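Can it fold my towels yet?

I get this question at every family dinner, mostly from people who know I spent a few years fixing conveyor lines in Pastbridge. My answer in April was the same as last year's. A machine can fold a towel if you set everything up for it. It can't yet do your laundry.

Setup is most of the chore. At home a towel comes out of a heap, half inside a pillowcase, with a sock stuck to it. Finding a corner in that mess is hard for a machine. I do it with my eyes on the television.

A lot of the current work starts with people doing the job themselves, with grippers in their hands, so the motions can be recorded.
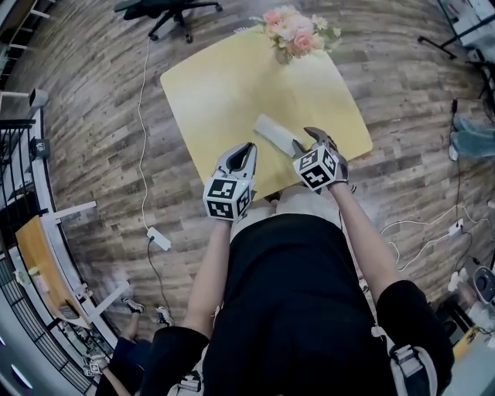 Two hand-held grippers at the table, marker cubes mounted behind the fingers.

I tried a pair like that on a Friday, thanks to Rhona MacLeish, and it took me up to 40 tries to get a dishcloth folded in a way I'd put in a drawer. You lose all feeling for how hard you're pinching. I kept grabbing two layers when I wanted one.

Shop floors are further along. Callum Lennox at Strachan has an arm that loads the same bracket all shift, 1,723 of them on its best day, and it does fine – until a tray comes in crooked and somebody has to walk over.

My own laundry basket had 33 things in it last night. I was done before the news ended, and the fitted sheet is still in a ball.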